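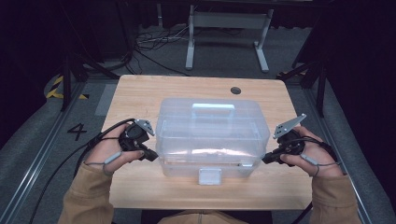
Pushpa Kandpal

Household battery recycling: your questions

Why can't I just put them in the bin?
You can, in the sense that the lid will open. Crushed lithium cells catch fire in lorries, and plenty of people have had their rubbish collection held up by one. I'm less sure about the grander claims on the leaflets, but that one I believe.

Do shops really take them back?
Many do, if they sell enough batteries. The Vinder on the corner has a tube by the tills that was full for most of January. Ask when it gets emptied. If the staff don't know, take yours elsewhere.

Do I need to tape the ends?
For lithium, button cells and anything 9 volt, yes. Ordinary sticky tape will do. Vusell sells special battery tape at 5 pounds a roll and I can't see what it does that the stuff in your drawer doesn't.

What should I keep them in until then?
Something plastic or cardboard with a lid, dry, away from the cooker. Please don't use a biscuit tin. Metal and loose batteries are a poor mix, whatever your grandmother did.

Are "green" batteries any better?
Temis prints a leaf on its packets and says the casing is 67 per cent recycled. I wrote to ask which part counts as the casing and got a voucher back – 20 pence off my next pack. 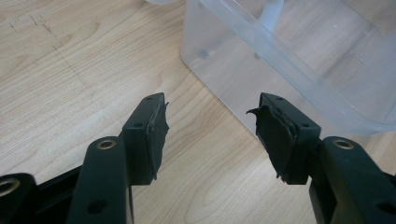
Rechargeables make more sense to me, provided you use them often. In a wall clock they're a waste of money. In a child's toy they pay for themselves fairly quickly.

Can dead batteries be revived in the freezer?
No. Nor by rubbing them, biting them or warming them on a radiator, and the last of those is a bad idea.

What about the Tomaszewski collection service?
They'll post you a padded bag and you post it back. It sounds handy, but read the small print first: car batteries and damaged cells are refused, and so is anything that has leaked. For those, ring your council and ask which tip takes them.

Does any of it really get recycled?
Some of it. Ask your collector where the batteries go next, and be wary if the answer is a slogan.

Last checked 26 September 2026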